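Lundar 印花床罩使用两个月:花色不错,其余的话要打折扣听
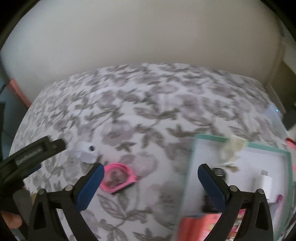
全文2811字节 · 阅读约需3分钟

2019年7月1日

先说结论:这条床罩我没有退,但也不会再买第二条。

Lundar 的这款双人床罩,白底灰叶灰花,商品页上写的是“四季通用、免熨烫、不起球、越洗越软”。我对一口气说四个好处的东西向来不太信,下单前翻了很久评价,好评里一大半是刚拆包裹就写的,参考价值有限。所以我决定用满两个月再动笔,中间洗了4次,都是家里的普通滚筒,没有特别照顾它。

花色是我最没有意见的地方。灰色的叶子和花印在白底上,铺开来整张床显得干净,配米白的墙也不冲突。商品页把这个颜色叫“雾灰”,我看就是灰。好在灰得不偏蓝也不偏紫,比我以前那条 Masanja 的强,那条网页上看是灰,到家一铺成了淡紫,和窗帘怎么都搭不到一起。

白底的麻烦大家都想得到,不耐脏。我有在床上摊东西的习惯,整理抽屉、配零件、拆快递,小玩意儿全往床罩上一倒。这种花纹对找东西谈不上友好:颜色鲜艳的,比如粉色的塑料框,扫一眼就看见;灰的、透明的小东西掉进叶子堆里,得用手摸。要是你也拿床当桌子用,买纯色的会省事一点。

再说“免熨烫”。第一次洗完我按说明抖平晾干,折痕还在,横着两道,铺上床以后睡了几晚才慢慢淡下去。第二次我在半干的时候取下来拉了拉,情况好一些。如果“免熨烫”的意思是不熨也能用,那什么床罩都免熨烫。对平整度有要求的人,熨斗还是留着。

“越洗越软”算是对了一半。刚到手时有点硬,摸上去发涩,还带一股仓库味,晾了两天才散。洗过两次以后手感确实好了,之后就没什么变化。至于“不起球”,目前床尾常坐的位置已经有一小片毛,不凑近看不出来,但两个月就这样,我对它一年后的样子不抱太大期望。

“四季通用”我没法评价,只用了两个月。天气热起来以后我觉得它偏厚,夜里基本掀到一边,白天再拉回来遮灰。冬天单盖肯定不够。我猜所谓四季通用,说的是四季都可以铺着。

尺寸倒是老实。标多大就多大,洗后缩了一点,垂下来的部分还够盖住床垫侧面。四个角是圆的,没有松紧带,翻身多的人早上起来要重新拉一遍。我试过用 Flullimia 的床单夹固定,夹得住,就是夹子会在布上留下印子,后来也懒得用了。

车线方面,我这条有一处边上的线头没收好,剪掉后没有继续脱。问过 Lernell 商城的客服,对方先让我拍照,又让我等,最后补了一张满减券,门槛高得我到现在也没用出去。客服态度没问题,解决问题的本事一般。

价格我不想多讲,活动价和平时差得不少。按原价买,我觉得不值;按活动价买,花色这一项基本能回本。页面上说8月还有一轮促销,不着急的可以等等,也顺便看看那时候的追评,重点看洗过几次以后再来写的那些。

优点:花色耐看,尺寸准,洗后不怎么变形。
缺点:不耐脏,折痕明显,床尾位置起毛偏早,热天嫌厚。

打分:满分5分,给3分。起毛的地方如果继续扩大,我会回来改。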